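Teaching by demonstration (paper folding)
Last updated: December

Teaching by demonstration means a person shows a robot how to do a job, and a computer program later learns from the recordings. I'm writing this entry because I've spent the better part of a season at Cleltell doing it with colored paper, and the old entry was two lines long and mostly about welding! Corrections are welcome, especially from people who fold better than I do.

There are two common ways to go about it. In hand guiding (some people say kinesthetic teaching) you grab the arm itself and push it through the motion while the joints record where they are. In remote control, or teleoperation, you stay off the arm and steer it from somewhere else, with a second set of arms, a headset, a joystick, whatever your lab could afford. Hand guiding is lovely for simple moves with one arm. With two arms I find it miserable, as I only have so many elbows, and my own hands end up blocking the view.

Paper is a favorite practice material and a mean one. A block stays the shape it was when you set it down, but a sheet sags, buckles and remembers every bad grip you ever gave it. It also takes two hands for most of the interesting parts, so the arms have to agree with each other about how hard to pull.

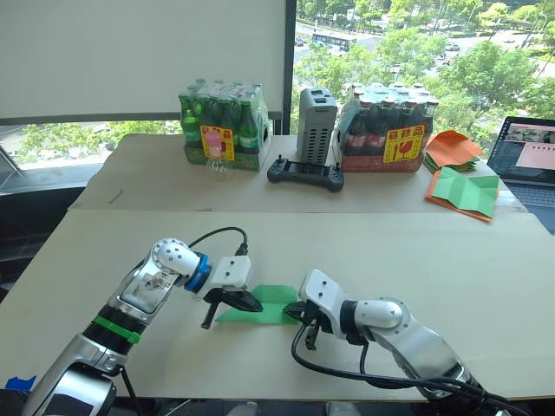 Two arms sharing one green sheet, with the paper creased between the grippers.

Each run from start to finish is called a demonstration, or an episode if you're talking to Anitha Chacko, who keeps our recordings in order and doesn't care for my word. Our paper set, which we named Cuesta, has 241 of them. I drove 68 myself (my shoulders can confirm this) and Hae-won Yoo did a good share of the rest. Her runs are smoother than mine, but we kept both kinds, the thinking being that a program fed only on perfect runs has never seen how to recover from a sloppy grab.

Holding a sheet between the grippers sounds like the easy part. Pull too much and the paper slides out or tears, pull too little and it droops in the middle. You can't feel any of this through our controls, so you learn to judge the tension by eye, and I'd say it took me 44 runs before I quit squinting at every move.

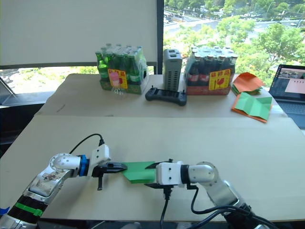 Camera views

Most setups record more than one view at once. A camera up high gives you both arms and the table, good for planning and for working out which hand should go first. A small camera at the wrist gives you the fingertips and whatever they're near, and that's the view I lean on when a finger has to come down close to an edge. I used to ignore it completely. Then Hae-won made me do a whole afternoon with the wrist view blown up on the big monitor, and I've been a convert ever since.
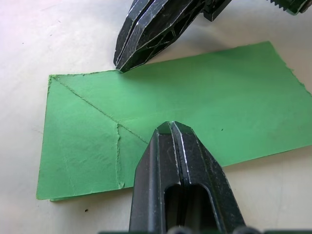 Old creases are the other thing to think about when you put a set together. A used sheet wants to bend where it bent before, so a program trained only on fresh paper can get confused by it, and the other way around. Our rule is 2 runs per sheet and then it goes in the recycling, though I've stretched that when the good green stuff was running low.

The group at Trudelholm does its paper work almost entirely by hand guiding, one arm at a time, and swears by it. I've tried their method and I still like remote control better for folds, but for a plain pick and place I'd happily go back to pushing the arm around. The entry on Nodach, our recording software, covers file formats and how to trim the dead time off the front of a run.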